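Is a "1,000 thread count" sheet worth the money, or is it all marketing?

Posted in Home & Laundry by Surkby

I need a new fitted sheet before November and keep seeing sets sold as 1,000 thread count next to ones at 200. The dear ones cost more than my mattress topper did. The shop chap swore I'd feel the difference. I couldn't, and I stood there stroking the display bed like a fool. My present one is plain, pale green and still in one piece, so I'm in no rush to be robbed. Does the number mean anything at all?
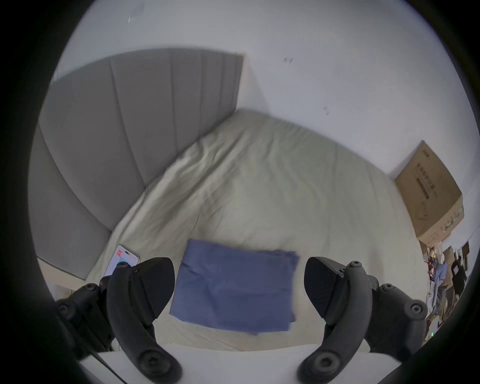
3 replies

Mladenović

Very little, past a certain point. You can only fit so many threads into a square inch of cloth. To reach the silly numbers, makers may twist thin yarns together and count every strand. Same sheet, bigger label, often heavier and hotter to sleep under.

What I'd look at instead is the fibre and the weave. Percale is crisp and creases if you so much as look at it. Sateen is smoother and, in my experience, bobbles sooner. I've had a 200 percale on the spare bed for years and it's outlived 2 posh sets.
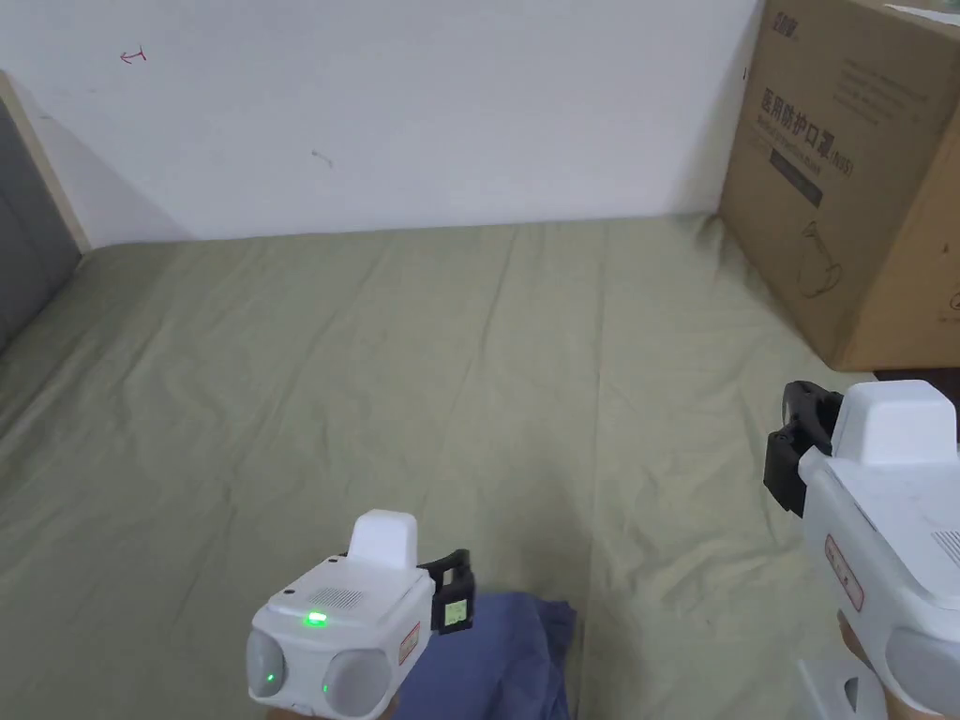 Plain sage-green sheet, slightly wrinkled.

Don't believe "non-iron" either, unless you like the feel of whatever finish they've put on it. I'd take the creases. Pull the sheet tight while it's a bit damp -- most of them drop out overnight. And measure your mattress depth with the topper on. Half the complaints I read about sheets "shrinking" are from people who bought the wrong depth.
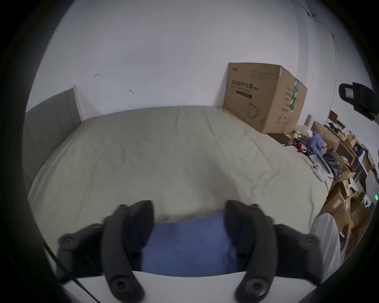 If the packet won't tell you the weave, put it back. A firm that prints the thread count in huge gold letters and hides the rest is telling you what it thinks of you.

Lotolik

buy linen. thread count doesn't come into it and it lasts for ever

Weltetent

Linen is lovely but it's hardly the answer for someone moaning about price, and "for ever" is pushing it. Mine went through at the foot end.

I agree with most of what Mladenović says, though I'm not sold on the damp trick. All I got was a cold bed. Try this before you spend anything: buy one pillowcase in the range, wash it at the temperature you normally use, and see how it looks after a month. If it has gone rough, you've lost the price of a pillowcase.
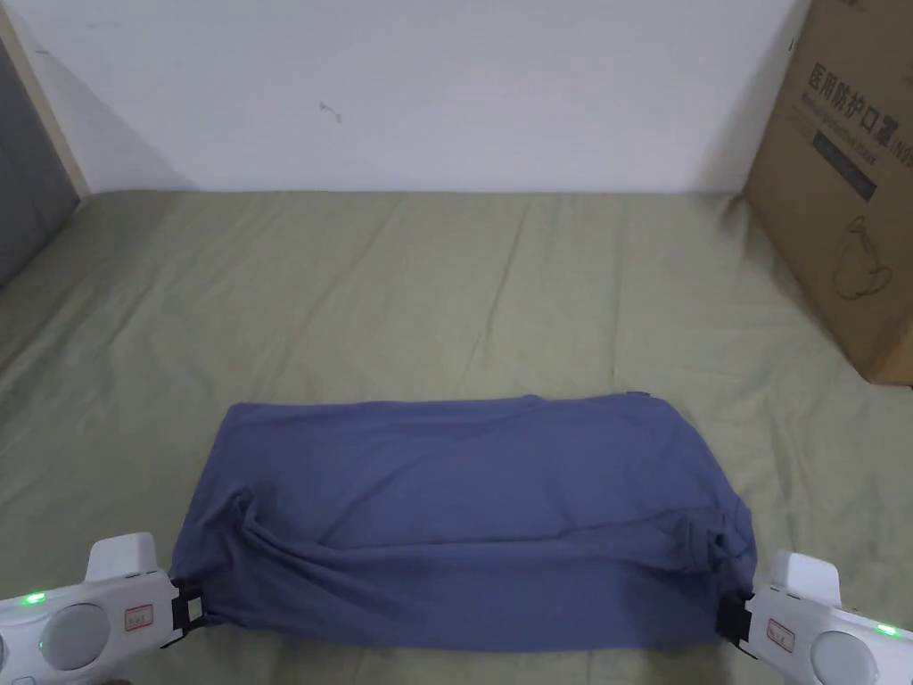 Related threads

Do dryer balls do anything?
Why does my fitted sheet ping off at one corner?
Egyptian cotton -- how would you even check?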